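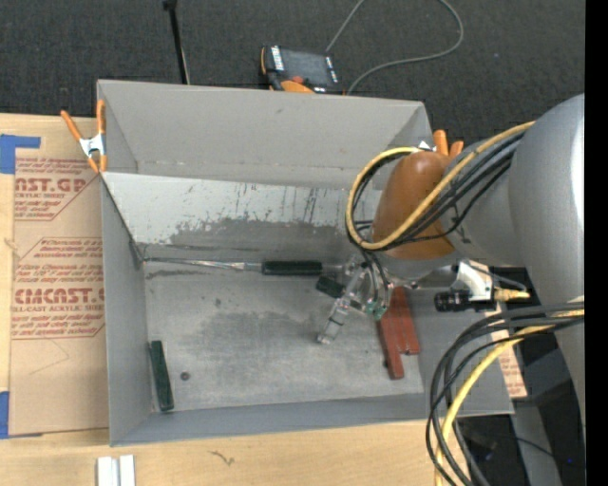 Spring Term Report from the Varnby Robotics Club

Wednesday, June 13, 2018

The spring term of the Varnby Robotics Club closed last week, and I would like to set down a record of the sorting project while the details are still fresh. Members who were absent for the final sessions have asked for one, and next year's group will need it.

The task was set in February. Each team was to program the arm to pick up colored blocks from a box and place them by color into two trays. The rules allowed no human contact with the blocks once a run had begun. A run consisted of 200 picks, and a dropped block counted as a miss even if the arm recovered it afterward.

Three teams entered, under the names Endis, Pruta and Thammasiri. The names were drawn from a list left over from an earlier competition, and I regret that the list has now been used up.

Most of the early work concerned the box itself. Blocks that came to rest against a wall were difficult for every team, as the fingers need space on both sides of a block before they can close. Endis chose to approach such blocks from above at a slight angle. Pruta wrote a separate routine that pushed the block toward the middle of the floor before attempting a grip. The second method was slower, and it was the one the other teams later adopted. We also learned to clamp the box to the table at the start of each session — a shift that was hard to notice by eye was enough to spoil a morning of taught positions.

Red and green were kept as the two colors throughout. Thammasiri asked in April whether a third might be added, and the request was declined on grounds of time.

Cable routing took up more of the term than I had planned for. A loop that is too short pulls at the wrist when the arm reaches the far corner, and a loop that is too generous can brush the blocks. Members are reminded to move the arm through its full reach at low speed, by means of the pendant, before any program is started. This rule will be enforced from the first session of the autumn.

The club logged 2855 picks over the term, of which 672 were made during the final two sessions. Thammasiri completed the only full run without a miss. Pruta finished second, and Endis, which had led until May, third. The score sheets are in the blue binder, and corrections may be submitted until the end of the month.

Two matters remain open. The club has not settled whether blocks lying one against another should be separated first or taken as they are, and the members are evenly divided on the question. The trays also need to be replaced — one of them has cracked along the rim.

Sessions resume in September at the usual hour. Team lists will be posted on this page before then, and returning members may ask to stay with their present team.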